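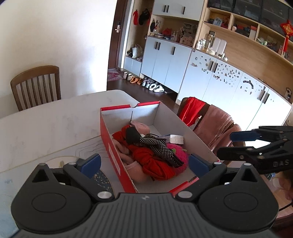

Winter Accessories and Entryway Check, with Comments
Drisdale Clothing Swap, home packers' sheet

Use this one before you close up any box of hats, scarves and gloves, and give your front door area a look while you're at it. Mark each line OK, FIX or N/A. It goes quickly, and I love how much better a hallway feels once it's done!

PART 1. THE BOX

1.1 Bottom is flat, corners are square, no splits.
OK. Shoe boxes are great for this. They stack, they fit under a bench, and most homes already have one.

1.2 Nothing sharp inside (staples, tag pins, broken hangers).
OK. Run a hand along the seams, slowly.

1.3 Silica packets and old tissue taken out.
FIX. Found one packet tucked under the flap. Bin it right away if you have small children or a dog.

1.4 Lid closes without pushing.
N/A until packing is finished. If it bulges, start a second box. Please don't tape it down over a bulge, the sides give way on the Clanholm shelves and we've picked up enough scarves off that floor.

1.5 Weight under 900 grams for a shoe box.
OK. Knits are light, so you have to try pretty hard to go over.

PART 2. THE CLOTHES

2.1 Washed and fully dry.
OK. Thick knits fool you! Squeeze the fold, then give it another night if there's any doubt at all.

2.2 Scarves checked end to end for pulls and loose loops.
OK. A red knitted scarf is a joy to find in a box in January, so it's worth the extra minute with a crochet hook.

2.3 Pins, brooches and clips removed.
OK.

2.4 Pockets and linings felt for coins, tissues, lip balm.
FIX. Lip balm. It's always lip balm.

2.5 Children's hats: no long cords or ties at the neck.
OK. Short ties are fine on adult sizes. Put anything you're unsure about in a bag marked ASK.

2.6 Pale pinks and whites kept apart from new reds and bright pinks if there's any chance of damp.
FIX. Everything went in together in one big happy heap. Fold the light hat into tissue and it'll be fine.

2.7 Wrapped items labeled on the outside.
FIX. Write what's in it, even just "gloves, small." The sorting table will thank you.

PART 3. THE TABLE AND CHAIRS

3.1 Tabletop wiped before clothes go down.
OK. A smooth top is so nice to pack on, nothing snags.

3.2 Clothes and towels over chair backs don't trail on the floor.
Check both sides. Long coats slide when the chair gets bumped.

3.3 Scissors and tape back in the drawer when you stop for a break.
OK.

PART 4. BY THE DOOR

4.1 Door opens all the way, nothing behind it.
Swing it yourself, don't guess.

4.2 Rug lies flat, corners down, doesn't slide.
Push it with your foot. A grip pad cut 20 mm smaller than the rug all round works beautifully.

4.3 Shoes and slippers in a single row along the wall.
Love a row of shoes under the cabinets. Toes in, and pull out any pair that's been outgrown, we take those too.

4.4 Coat hooks tight.
Try each one with a quarter turn. A wet winter coat is heavier than you'd think.

4.5 Glass jars set back from the edge of any cabinet people brush past.
Move them back a hand's width.

Finished boxes go to the side door at Clanholm, box sheet 329 on top, lid facing up.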